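The Price of the Second Arm
What small packing companies should know before they put a robot in the budget

By Misaki Takagi

When Kumiko Ishida asked for money to buy a packing robot, her request was one page long. It had the price of two arms, the price of delivery, and a line for "other." Her director signed it in the same afternoon. She now says that this quick signature was the most expensive moment of the project.

Ishida manages operations at Esach, a mail-order company that ships gifts and soft toys. The line for "other" became larger than the line for the arms. It had to cover the rail, the enclosure, the gripper fingers, the cables, the control boards, and the working hours of people who already had a full day.

"I compared four sellers of arms for two months," she told me. "I spent one lunch on everything that goes around the arm."

I heard similar stories from most of the buyers I visited for this article. The catalog price is easy to find and easy to defend in a meeting. The rest of the cost arrives in small invoices, and each of them looks reasonable.
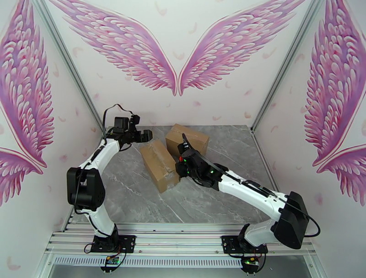

What is really in the quote

Ziad Karam prepares quotes for Daltel, a firm that builds small work cells for customers with little floor space. He asks each new customer to divide the budget into what moves, what holds it, and what it touches. The arms are in the first group. The aluminum rails and the walls are in the second. The third group is the grippers and, more important, the products and boxes.

It is in the third group that he sees most mistakes. A customer sends him one perfect carton, new and flat on every side. Then the cell is delivered and the real cartons come, some long, some almost cubic, with tape that has wrinkles and reflects the light. A camera near the gripper may have difficulty with such tape. The fingers that hold one box well can be too narrow for the next.

Karam's advice is to send the bad boxes first. He also asks for a budget of several sets of fingers, and he does not give a discount to customers who refuse.

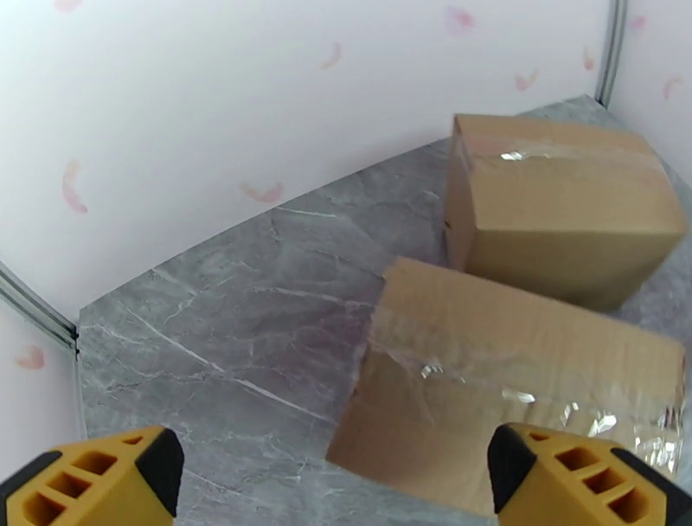

The same thinking applies to spare parts. Fingers wear, pads become smooth, and a cable that bends all day has a limited life. At Esach the first budget had no spare cable. When one failed, the cell stood still for 13 days during the wait for a part that costs less than a good dinner. Ishida now keeps two of each cable in a drawer of her own desk.

Training is another cost which is hard to see on paper. Rhun Kemeys, who worked 7 years in the packing hall before he moved to the robot team, spends part of every week showing the arms how a task must be done, and then checking what they do. His salary was already in the packing budget, so it did not appear in the robot budget at all. Miyuki Mizuno, the accountant at Esach, found this in June and moved it. The payback time on her sheet became longer in one morning.

"I was not popular," she said. "But the hours are real, and someone has to pay for them."

Kemeys thinks that people outside the hall do not understand what is difficult. To lift a hard box is one matter. A plush bear is soft, it changes its form when a finger presses it, and two bears in one carton push against each other. He told me that a new person in the hall learns this work before the first coffee break. For two arms it is a project, and a project needs its own line in the plan. 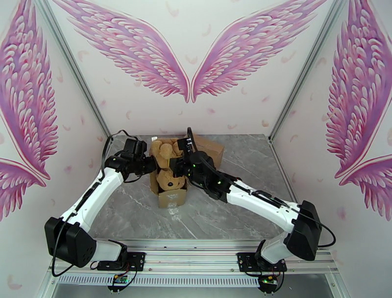

For that reason he wants the buyer to ask the seller a simple question before signing: how many different tasks are included in the price? In the first contract at Esach the answer was one. Each further task was offered as an extra service, and the price for it was written in an appendix which Ishida admits she did not read until later.

Mizuno has since made a rule for the whole company. Every request for equipment must show the cost for the first year and the cost for the second year, side by side. If the second year is empty, she returns the paper. She also asks for a trial of 100 cartons taken from normal stock, chosen by the packing hall and not by the seller. Karam accepts this condition. He says that some of his competitors do not, and he is quite happy about it.
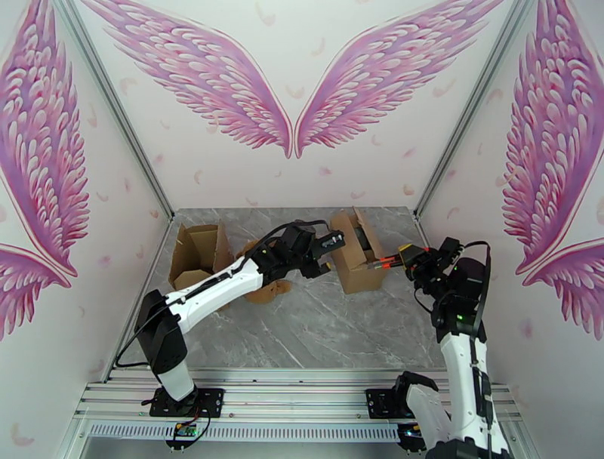
PLANNING

Rent, buy, or wait

Not every company has to buy. Flernuvico, a leasing firm, offers small two-arm cells by the month, with a minimum of 8 months. The monthly price looks high beside a purchase, but repairs are included, and the customer can return the cell when the season ends. For a company with one strong season, this can be the better choice.

Cha, a tea merchant with a small warehouse, decided to wait. The owners made the calculation two times and found that a better packing table and wider shelves would help them more this year. They have kept the quote and will look at it again when the order volume grows.

Ishida does not regret her purchase. She is preparing a request for a second cell, and she let me see the draft. It has eleven pages. The price of the arms is on page four, after the boxes, the fingers, the spare cables and the hours of Rhun Kemeys. The line for "other" is still there, with a sum in it, and next to the sum Mizuno has written a question mark in pencil.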